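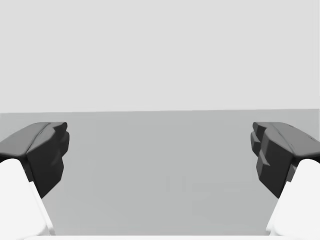 Wrist view, sim, gripper open over bare table.

15 March 2022 — Nakuvska set, first look through

239 episodes generated, and I'm not ready to call them 239 examples. Too many of the stills I pulled look like this one: gray table, fingers wide, no target in view. 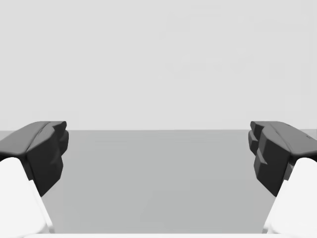

If the policy learns anything from stretches like that, it will be how to hover. Stistgate wants the full count passed on to training. I'd hold back 50 for checking by hand before we believe the success flags — the script wrote those, and the script also wrote the bugs. 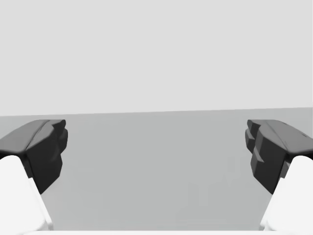

Horizon tilt varies a little between stills. Could be wanted jitter, could be a bad wrist angle. Check the config before arguing. 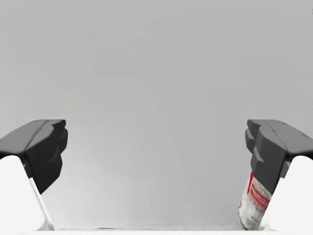 Can with red and white label, leaning, against the right finger.

At least there's a can. Would not label this a grasp. Rerun with 2 seeds, compare.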